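We use cookies to improve your experience on this site. By continuing to browse you accept our cookie policy. Accept | Manage settings

Visthorpe Floor Tasks – data card and recording rules

Version: second release, November 2021
Maintainers: Orlando Llanos (recording), Suryani Pasaribu (annotation and review)

Summary

Visthorpe Floor Tasks holds 2,730 recorded episodes of two-arm teleoperation at floor level. Of these, 2,253 passed review and make up the default split. The rest are kept under "held" with a reason code. Tasks involve long-handled tools, small flat objects and loose items on hard flooring.

Contents of an episode

Each episode folder contains head camera video, joint positions for both arms, gripper opening, operator commands and a notes file. All streams share one clock. If the clocks drift apart by more than one video interval, the episode goes to "held". Do not resample it to make it fit.

Rules for recording

1. The operator confirms the emergency stop before every session and after every change of operator. The check is logged in the notes file with initials.
2. No one enters the arm workspace while the drives are on. Objects are reset with the drives off.
3. Cables on the arms must have enough slack for full wrist rotation. A cable that catches on a tool or a joint ends the episode.
4. Long tools are gripped before arm speed is raised above the low setting. Handovers between arms are done at low speed only.
5. Items on the floor that are not part of the task may stay if they are outside the planned reach. They are not to be moved during an episode.
6. Glare from overhead lights is accepted. Lighting is not changed within a session.
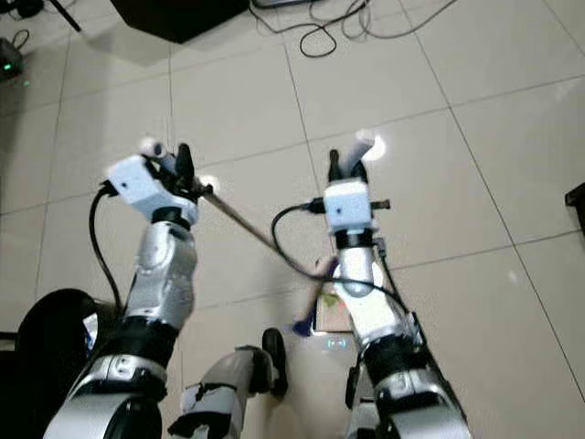

Rule 3 was rewritten for this release. The earlier text gave a fixed slack length, which did not carry over from the Jollura mounts to the Atimik mounts. Operators now turn each wrist through its full range by command and watch the cable before the first episode.

Review

Two reviewers label each episode separately. Disagreements go to Suryani Pasaribu. There are 13 reason codes, listed in codes.txt. Code 4 (tool contact with the opposite arm) applies even if the task was completed.

Known problems

- 78 episodes have no gripper opening values for the first second. They remain in the default split and are flagged.
- Thin tools are hard to segment against pale flooring. Masks for these are marked "coarse".
- Notes files from June use the old task names. A mapping is in names_old.txt.

Use

The set may be used for research and for internal testing. It is not evidence that a system is safe to run near people – a separate risk assessment is needed for that. Corrections go through the Ogbonna tracker, with the episode number in the title.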